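Home Stories Poems Archive Submit

The Box on the White Table

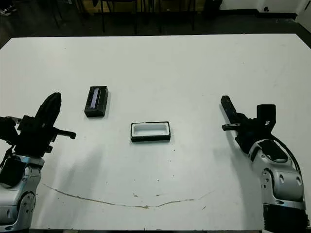

The white table, with the little black box standing on end.

I loved that table from the first morning. It was so big and so white that anything you put down on it looked important, even a bus ticket, even half a biscuit! And there was the box, small and black, standing up on its narrow end like a door with no house behind it.

I had walked over from Rovska before breakfast with one job to do, which was to choose what went in the parcel for my aunt. She'd moved to Marino in September and wrote to say she missed "small things". That was all. No list, nothing.

So the box, obviously. I'd have sent it if it had been full of gravel. When I was seven she kept one just like it on her windowsill and told me it held the sound of the sea at Milla, and I was allowed to listen for up to five minutes if I washed my hands first. I washed them so well they squeaked. And I heard it, I really did, the waves and then a gull and (this is the part my brother never believed) somebody calling a dog.

I bent down until my chin was nearly on the table and put my ear as close as I dared.

Traffic. The fridge. My own breath, going much too fast.

Then, very faint, a dog barked, and I ran to find the brown paper.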